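Fosico Local News Radio: six months in

I bought the Fosico in October, after our county switched its road closure and accident notices over to the public station in Ollbridge and I kept missing them. It's a plain little set with a dial, one speaker and 72 hours of battery, and I've grown very fond of it. 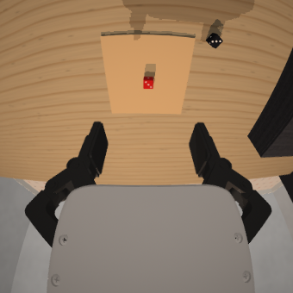
Sound and reception

Voices come through beautifully. I can follow a whole county board meeting from the next room, kettle going and all, and the state auditor's call-in hour has never sounded clearer. Music is a bit thin – but I bought it for the news, so I can't complain too loudly. The Ollbridge signal holds up well down in our valley, where my old Tromuletti gave me mostly hiss.

The alert button is the part I use most. Press it once and the radio stays quiet until the station sends out a bulletin,

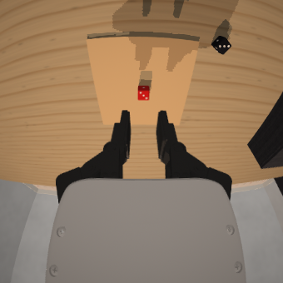

then it switches itself on at whatever volume you left it. Do check that volume before bed! One Sunday at 5 a.m. I heard about a jackknifed truck on the highway a good deal louder than I wanted to.

Price

I paid 100 dollars. The Soylu is 200 and adds recordings of past newscasts, lovely if you follow the legislature closely, but I'd buy the Fosico again. 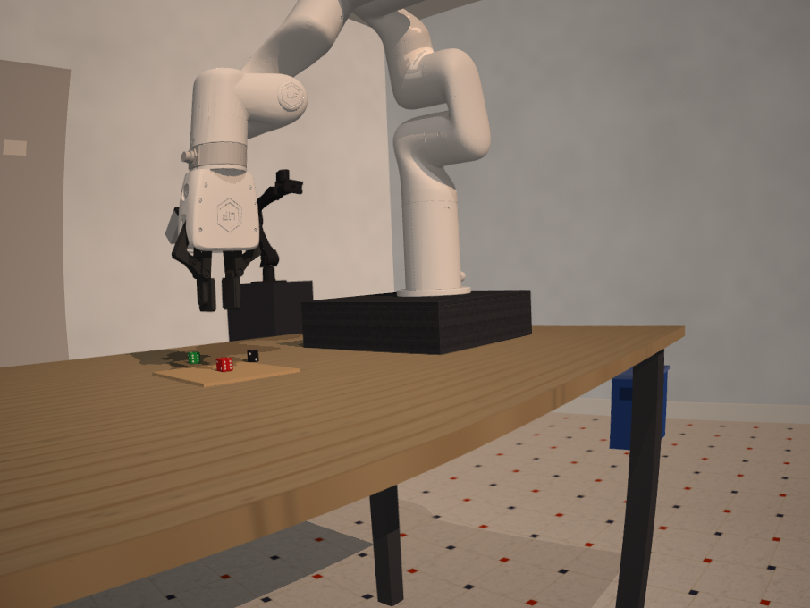
White robot arm and three small dice on a wooden table.

Four stars from me, with one held back for the stiff dial.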